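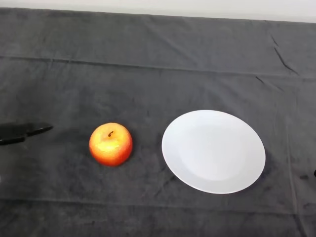

Support desk at Gusonari wanted to know, before anything else, whether the cloth had been changed lately, and could we please stop saying "it just misses" in the subject line.

Fair. Subject line amended to "Cell 2: gripper closes short of knife, apple fine, plate fine." And yes, the cloth was changed in May. The old one was light gray and thin. The new one is charcoal and has the texture of a bath towel, and whoever ordered it was thinking of crumbs.

Setup, for those joining the ticket: single arm, two-finger gripper, head camera looking down at the table. Task is apple onto plate, then knife laid next to plate, then everything back to start. Controller is the Etwood unit, vision runs on Flisto. Nothing on the arm itself has been touched except the fingertip pads, which were new in May as well. I know. Two changes in one month. I have already had that talk with myself.

Entry 1
Ran the apple pick 100 times with the new cloth. No misses. The plate gets found every time, as you would expect of a white plate on a dark table. The knife is another matter. It is matte black, it lies on dark gray, and the vision log gives it a confidence score I would be embarrassed to show a customer. Out of 20 tries the gripper closed on air 11 times.

Entry 2
Gusonari suggested recalibrating the camera to the arm. Did it. Took most of the morning, because the calibration board had been used as a tray and had to be found under what it was carrying. Result: no change. The apple is still picked dead center, which I would have offered as evidence beforehand if asked.

Entry 3
Raised exposure one step. The knife outline got better and the plate turned into a small sun. Flisto then reported the plate rim as two rims. Put the exposure back.

Entry 4
Looked at the cloth properly. It has a long fold line running across it behind the objects, and a sharper crease toward the upper right that stands up in a little ridge. The edge finder likes both of them a good deal more than it likes the knife. In the debug overlay the long fold was tagged "utensil, long." Hard to argue with the second word.

Also: the knife start position is too far left. In the head view only the front part of it shows, tip toward the apple, and the rest is outside the picture. So the software guesses the length, takes the middle of what it can see, and sends the fingers to a point that is not the middle of anything. On the light cloth it seems to have gotten away with this. I moved the start position 200 mm to the right in the task file, then saw that this would put the knife under the apple, and shifted the apple too.

Entry 5
Reply from the Ķēniņš side, who supply the pads: new pads are thinner than the old ones and need the closing width reset. Not in the box, not on the box. Width reset.

Status 06/07/2020
Task file saved with new start positions. Cloth to be ironed or swapped back, whichever gets approved first. Exposure as it was. Full knife run still to do; numbers go in this ticket when I have them. Please leave it open, and please leave the calibration board on its hook.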